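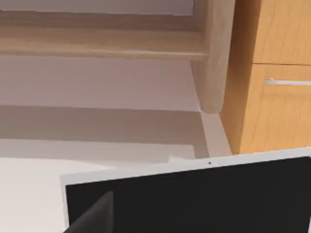
Lụa La would like it known that she asked for this notice in October, that she asked for it in writing, and that a drawer pull is the last thing a gripper should be left to have opinions about. Her comments reached Zereck through the customer feedback form, which allows 182 characters, and so arrived in several installments. We have read all of them. The company now agrees with her on most points and is issuing the following safety notice and software recall for the Tivik kitchen arm.

ZERECK RECALLS TIVIK DRAWER ROUTINE AFTER GRIP FAULT

June 26, 2024

Zereck today announced the recall of the drawer-opening routine supplied with its Tivik kitchen arm, along with an apology that went through fewer drafts than the routine did and has so far held up better.

The fault concerns what the arm does after it has taken hold of a bar handle and the drawer declines to move. Under the original design, the arm was to pull gently, notice resistance, let go and report a stuck drawer. Under the version that shipped, it could read resistance as a sign that the drawer was heavy. It would then pull harder. A drawer that was locked, jammed or blocked by a ladle was treated as a drawer full of cast iron, and the arm rose to the occasion.

Zereck has received 11 reports of the fault from owners. In most of them the handle came off. In 2, the whole drawer front came off, and the arm reported the task as complete. From a narrow point of view the drawer was open.

No injuries have been reported. The company does not take much comfort from this. A person reaching in to free a jammed drawer while the arm is still pulling could have a hand caught between the gripper and the cabinet, and the stop command in the affected version could take up to 60 seconds to be obeyed if it was given in the middle of a pull. The stop button on the base was not affected and cuts power to the motors at once.

What went wrong

The drawer routine was developed in Ngata, the simulated kitchen Zereck uses to try out new motions before they are run on hardware. Ngata has wooden drawer fronts, shelves, and bar handles, and for a long time it had one further feature that was not in the specification: every drawer in it opened. There were no locks. There were no swollen runners, no child latches and no potato mashers standing on end. The routine was run against these agreeable drawers again and again, and it passed.

A limit on pulling force was included in the design. It was switched off during an early round of simulation to help track down an unrelated timing problem, with a note in the code to switch it back on. The note was still there when the routine shipped. It was a clear note, and the spelling was good.

"We tested the arm in a kitchen where nothing had ever gone wrong, and then we sold it to people who have kitchens," said Socorro Huanca, head of product safety at Zereck. "I would have liked to find this before our customers did. One of our customers found it, told us what it was, and was sent a link to the cleaning instructions. We have spoken to her since. She was more polite than we had earned."

The cleaning instructions have been reviewed and are fine.

What owners should do

Owners of a Tivik arm should turn off the drawer routine now. Open the settings panel, choose Kitchen Tasks, and set Drawers to Off. Other tasks may be used as normal.

The corrected software, Tunano, is available today at no charge. It restores the force limit, makes the arm release the handle after one failed pull, and moves the stop command to the front of the line, where most people assumed it already was. After installing it, restart the arm and run the short handle check before switching Drawers back on. Clear the counter first and stay out of the arm's reach until the check is finished.

If a drawer sticks while the arm is holding it, press the stop button on the base. Do not pull against the arm. Do not reach behind the gripper. Owners who have already tried reasoning with it are thanked for their reports.

Zereck will pay to repair or replace handles, drawer fronts and runners damaged by the fault. A photo of the damage is helpful, but the handle itself does not need to be mailed in. Several have been, and they will be returned.

Changes at Zereck

Ngata now includes drawers that stick, drawers that are locked and one that opens halfway and then thinks better of it. No routine will be released until it has failed to open each of them and let go properly. Safety limits can no longer be switched off in a version that is marked for release, and complaints that mention force, fingers or furniture will go straight to the product safety team.

The feedback form has also been changed. It no longer has a character limit.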